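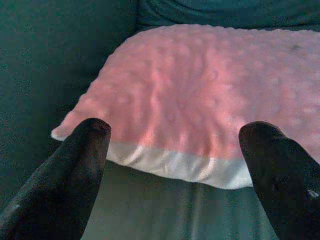

Weiche Decke mit Noppen auf grünem Polster

Hörbuch zu Hause aufnehmen: vom Manuskript zur fertigen Datei

von Harsh Tiwari

Diese Anleitung richtet sich an Personen, die einen längeren Text selbst einsprechen möchten und kein Studio mieten können. Ich habe im letzten Winter ein Buch mit 276 Seiten aufgenommen, die Reiseerzählungen meines Großvaters, in der deutschen Übersetzung. Deutsch ist nicht meine Muttersprache, deshalb finden Sie unten auch einen Abschnitt über die Aussprache, den man in anderen Anleitungen selten findet. Wer als Muttersprachler liest, darf ihn überspringen.

Was Sie brauchen

Ein Mikrofon mit Nierencharakteristik. Ich verwende ein Flidov mit USB-Anschluss, ein einfaches Modell, gebraucht gekauft.
Einen Popschutz. Ein Strumpf über einem Drahtbügel erfüllt denselben Zweck, sieht aber nicht schön aus.
Geschlossene Kopfhörer.
Ein Aufnahmeprogramm. Meine Beispiele beziehen sich auf Inudero, die Menüs heißen in anderen Programmen ähnlich.
Ein Notenpult oder einen Halter für das Tablet.
Bleistift, Wasser, einen grünen Apfel.

Der Apfel ist ernst gemeint. Nach einem Bissen verschwinden die kleinen Schmatzgeräusche im Mund für eine Weile. Milch und Kaffee machen es schlimmer.

1. Den Text vorbereiten

Drucken Sie den Text groß aus oder vergrößern Sie ihn auf dem Bildschirm so weit, dass Sie nicht den Kopf nach vorne beugen müssen. Eine gebeugte Haltung hört man sofort, die Stimme wird eng.

Danach lesen Sie das ganze Kapitel einmal laut, ohne Aufnahme. Bei diesem Durchgang markiere ich mit dem Bleistift die Stellen, wo ich atmen will, und unterstreiche in jedem langen Satz das eine Wort, das die Betonung trägt. Im Deutschen steht das Verb oft am Ende, und wer das nicht vorher gesehen hat, senkt die Stimme zu früh und muss sie dann wieder heben. Das klingt, als ob man den Satz nicht verstanden hätte.

Eigennamen schreibe ich auf ein eigenes Blatt. In den Erzählungen kommt ein Hafenort namens Birkenness vor, und ich hatte ihn in Kapitel eins auf der ersten Silbe betont und in Kapitel vier auf der letzten. Ich habe Kapitel eins neu aufgenommen. Mit dem Blatt wäre das nicht passiert.

2. Den Raum auswählen

Der Raum ist wichtiger als das Mikrofon. Gehen Sie mit den Ohren durch die Wohnung und klatschen Sie in jedem Zimmer einmal in die Hände. Wenn nach dem Klatschen ein metallisches Flattern zu hören ist, stehen zwei harte Wände einander gegenüber, und dieses Flattern wird auch auf jedem Ihrer Wörter liegen.

Badezimmer und Küche scheiden meistens aus. Ein Schlafzimmer mit vollem Kleiderschrank ist gut. Auch ein Wohnzimmer kann brauchbar sein, wenn ein Teppich liegt und die Bücherregale gefüllt sind. Achten Sie auf diese Geräuschquellen:

Kühlschrank in der Nähe, auch hinter der Wand
Heizkörper, die beim Abkühlen knacken
Netzteile von Lampen und Ladegeräten
Uhren, auch Armbanduhren
die Straße, deren Lärm sich über den Tag verändert

Ich nehme am liebsten ab 21 Uhr auf. Im Mai musste ich dafür das Fenster geschlossen halten, weil die Amseln spät noch singen, und im Zimmer wurde es unangenehm warm. Eine Pause zum Lüften nach jedem Unterkapitel hat geholfen.

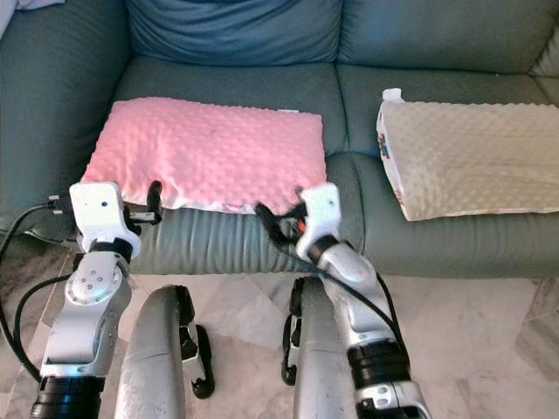

Sofa aus Leder mit rosa Kissen auf der linken Sitzfläche

3. Den Raum dämpfen

Man muss nicht die Wände bekleben. Für die Sprache genügt es, dass es hinter und neben der sprechenden Person weich ist. Das Mikrofon mit Niere hört nach vorne, also in Richtung Ihres Gesichts, und damit auch alles, was sich hinter Ihrem Kopf befindet. Viele Anfänger hängen die Decke hinter das Mikrofon und wundern sich über die geringe Wirkung.

So gehe ich vor:

Zuerst stelle ich den Wäscheständer hinter meinen Stuhl und hänge die dickste Bettdecke darüber. Sie soll höher reichen als mein Kopf. Dann kommt je eine Wolldecke links und rechts, über zwei Stuhllehnen. Auf den Tisch lege ich ein gefaltetes Handtuch, denn die Tischplatte wirft den Schall direkt in das Mikrofon zurück. Zum Schluss klatsche ich noch einmal. Der Ton soll kurz und trocken sein.

Dünne Stoffe dämpfen nur die hohen Töne. Wenn Sie ausschließlich dünne Tücher aufhängen, klingt die Stimme dumpf und trotzdem nach Zimmer, das ist die schlechteste Kombination. Lieber eine dicke Decke als vier Tischtücher. Etwas Luft zwischen Decke und Wand verbessert die Wirkung in den tieferen Lagen, eine Handbreite ist schon nützlich.

4. Das Mikrofon aufstellen

Der Abstand zwischen Mund und Mikrofon soll eine gespreizte Hand betragen, vom Daumen bis zum kleinen Finger. Stellen Sie das Mikrofon leicht seitlich und sprechen Sie daran vorbei. Die Luftstöße bei P und B treffen dann nicht auf die Membran.

Den Pegel stellen Sie mit der lautesten Stelle des Kapitels ein und nicht mit einem freundlichen „Test, Test“. Lesen Sie eine Stelle, in der jemand ruft. Die Anzeige soll in der Spitze 8 Dezibel unter der Grenze bleiben. Wer ein Mikrofon mit XLR-Stecker hat, regelt am Interface; bei meinem Bekannten steht ein Tapley mit einem sehr kleinen Drehknopf, und er hat die richtige Position mit Nagellack markiert. Bei USB-Mikrofonen findet man den Regler entweder am Gehäuse oder in den Toneinstellungen des Computers. Bitte kontrollieren Sie, ob das Betriebssystem die Lautstärke automatisch anpasst, und schalten Sie diese Funktion aus.

Vor dem ersten Satz nehmen Sie eine halbe Minute Stille auf. Bleiben Sie dabei sitzen und atmen Sie normal. Diese Stille wird beim Schneiden gebraucht.

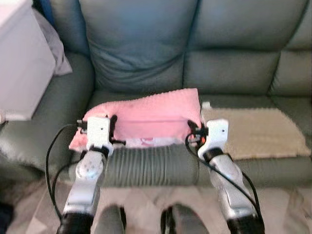

Beim Lesen sitze ich auf einem Holzstuhl ohne Rollen, mit beiden Füßen am Boden und dem Pult in Augenhöhe. Im Stehen ist die Stimme freier, aber ein ganzes Kapitel halte ich so nicht durch, und gegen Ende beginnt man das Gewicht zu verlagern, was der Boden mit einem Knarren beantwortet. Von weichen Sitzmöbeln rate ich ab. Ein Ledersofa wie dieses graugrüne, mit breiter Sitzfläche und zwei großen Rückenkissen, lädt zum Zurücklehnen ein, der Bauch wird zusammengedrückt, und das Leder kann bei einer Bewegung der Beine ein Geräusch machen, das auf der Aufnahme sehr deutlich ist. Für die Lesepausen und zum Korrekturhören ist so ein Sofa dagegen angenehm.

5. Aufnehmen

Es gibt zwei Methoden. Bei der ersten läuft die Aufnahme immer weiter, und bei einem Fehler wiederholen Sie den Satz vom Anfang an. Damit Sie die Stelle später finden, schnipsen Sie einmal mit den Fingern, das ergibt in der Wellenform eine schmale Spitze. Bei der zweiten Methode halten Sie an, fahren zurück, hören den letzten Satz und steigen an der Pause wieder ein. In Inudero heißt das „Einstieg ab Marke“. Die zweite Methode braucht mehr Konzentration, erspart aber viel Schnittarbeit. Ich habe mit der ersten begonnen und nach dem dritten Kapitel gewechselt.

Wiederholen Sie immer den vollständigen Satz. Ein einzelnes Wort einzusetzen gelingt fast nie, die Tonhöhe passt nicht.

Trinken Sie kleine Schlucke Wasser in jeder Pause. Wenn der Magen knurrt, hilft ein Stück Brot, und ein Kissen vor dem Bauch dämpft den Rest. Hören Sie auf, sobald Sie sich in demselben Absatz zum dritten Mal versprechen. Man glaubt, es mit Willen zu schaffen, und am nächsten Tag löscht man alles.

Notieren Sie am Ende jeder Sitzung:

Kapitel und letzter gesprochener Satz
Stellung des Pegelreglers
Abstand zum Mikrofon
Uhrzeit

Am nächsten Tag hören Sie die letzte Minute der alten Aufnahme, bevor Sie weiterlesen, und passen Tempo und Lautstärke daran an.

6. Aussprache, wenn Deutsch die zweite Sprache ist

Einen Akzent muss man nicht verstecken. Die Zuhörer gewöhnen sich nach wenigen Minuten daran, sofern er gleich bleibt. Störend ist nur, wenn man die Bedeutung nicht mehr versteht. Bei mir waren das lange und kurze Vokale: „Staat“ und „Stadt“, „Höhle“ und „Hölle“. Ich habe diese Wörter im Manuskript mit einem Strich oder einem Punkt über dem Vokal versehen.

Trennbare Verben und zusammengesetzte Wörter brauchen ebenfalls Aufmerksamkeit. „Umfahren“ hat je nach Betonung zwei gegensätzliche Bedeutungen, und mein Großvater umfährt in seinem Buch leider sehr viele Dinge. Fragen Sie im Zweifel eine Person, die mit der Sprache aufgewachsen ist, und lassen Sie sich den ganzen Satz vorlesen.

7. Schneiden und bearbeiten

Speichern Sie zuerst eine Kopie der unbearbeiteten Aufnahme auf einem zweiten Datenträger. Danach ist die Reihenfolge bei mir immer dieselbe:

Fehler und Wiederholungen herausschneiden.
Lücken mit der aufgenommenen Stille füllen, niemals mit digitaler Stille. Ein völlig leeres Loch erschreckt die Hörer.
Laute Atmer leiser machen, aber nicht entfernen.
Tiefes Rumpeln mit einem Hochpassfilter beseitigen.
Falls die Stimme undeutlich ist, bei 3.000 Hz vorsichtig anheben, höchstens um 2 Dezibel. Falls die S-Laute scharf sind, einen De-Esser verwenden.
Lautheit aller Kapitel angleichen.

Mit der Rauschminderung bitte sparsam sein. Zu stark eingestellt, klingt jede Stimme, als ob sie durch ein Rohr spricht. Wenn das Rauschen stört, lohnt es sich mehr, zum Abschnitt über den Raum zurückzugehen und die Quelle zu suchen.

8. Korrekturhören und ausgeben

Hören Sie jedes Kapitel einmal vollständig mit dem Manuskript in der Hand, am besten mit einem Tag Abstand. Schreiben Sie die Fehler mit Zeitangabe auf und nehmen Sie alle Korrekturen eines Kapitels in einer einzigen Sitzung auf, zu derselben Uhrzeit wie das Original. Die Morgenstimme ist tiefer als die Abendstimme, und ein eingesetzter Satz vom Vormittag fällt sonst heraus.

Für das Archiv geben Sie unkomprimierte WAV-Dateien aus, für die Familie und die Freunde reicht MP3 in Mono. Benennen Sie die Dateien mit führender Null (01, 02, 03), sonst spielt manches Autoradio das zehnte Kapitel gleich nach dem ersten. Titel und Sprecher tragen Sie in die Metadaten ein, in Inudero unter Datei, Eigenschaften, Beschriftung.

Vor einer Veröffentlichung klären Sie bitte die Rechte am Text. Bei einer Übersetzung ist auch die Zustimmung der Übersetzerin oder des Übersetzers nötig, was ich selbst erst spät erfahren habe.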